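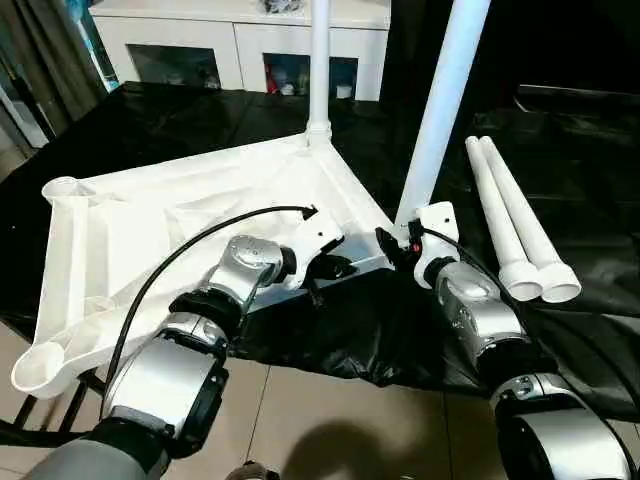

Csaba Szabó objected, on reading the first draft of this section, that a tapered joint is never simply "in" or "out", and that any account of the assembly which counts a leg as fitted once it stands by itself will overstate how much of the work is done.

Figure 2. Triangular frame flat on the black cloth, with funnel-shaped sockets at the far left and lower left corners. A slender pole rises from the rear corner. Two tapered legs lie to the right, flared ends toward the front.

Miklós Antal, May
Last updated: 17 Oct 2025

4.2 Seating of tapered parts

The objection is accepted, and the term "fitted" is replaced in what follows by two separate terms. A part is placed when its end is inside the socket and the part holds its position under its own weight. A part is seated when it has been pushed to the stop and cannot be turned by a light twist. In the Skitomton kit the distance between the two states is 2 mm, which is small enough to be missed by eye on matte white plastic. The Protley kit has a deeper socket and a visible shoulder, and the two states are easier to tell apart.

Both kits are built on a three-cornered frame that carries the load to its corners. The frame is wide and shallow, and it bends slightly along its longest side when pushed from above. This matters for the order of work. If a part is pressed into one corner while the other two are unsupported, some of the force goes into bending the frame and the part stops short of full depth. The printed instructions for the Skitomton kit do not mention support. Those for the Protley kit ask for "a flat surface" and give no further detail.

A corner that projects past the edge of the table, as the one at the lower left does in Figure 2, is a special case. The socket is easy to reach there, but the frame has nothing directly beneath it at the point where the force is applied. For the depth measurements reported below, the frame was moved so that the corner in question lay fully on the table before the final push. Placement alone was allowed in either position.

A total of 136 assemblies were recorded across 12 kits. Each kit was taken apart and used again, and the sockets were checked for wear between uses. These assemblies gave 787 usable insertions. Insertions were left out when the depth mark on the part could not be read afterward, or when the part had been removed and turned end for end during the same attempt. The second case was more common with the tapered legs than with the straight poles – the narrow end of a leg will enter the socket and sit there loosely, and the mistake becomes plain only when the next part is added.

Long poles raised a different problem. A pole that enters its connector at a steep angle touches on one side first, and further pressure tends to wedge it. Bringing the pole upright before pushing removed most of the wedging in the Skitomton kit. In the Protley kit the effect was weaker, probably owing to the rounded lip of the connector, although lip shape was not varied on its own and the point remains open.

The cloth also had an effect. On a bare table the frame slid during the final push, and the direction of the slide depended on which corner was being loaded. On cloth the frame stayed in place, but the cloth itself could ride up in folds under a rib and tip the frame by a small amount. The cloth was pulled flat before each assembly and was not adjusted again until the assembly was finished.

Parts were laid out with like ends facing the same way. This was done at the Milden site from the start and at the Mrema site only after the pilot assemblies, so pilot data from the two sites are not pooled. Layout is treated as a separate factor in Section 4.3.

Depth was read after each assembly from a pencil mark on the part, with the frame turned over where the mark could not otherwise be reached. Turning the frame may itself loosen a part that has been placed but not seated – such cases were entered as placed.

Contact: Miklós Antal | © The authors | Back to top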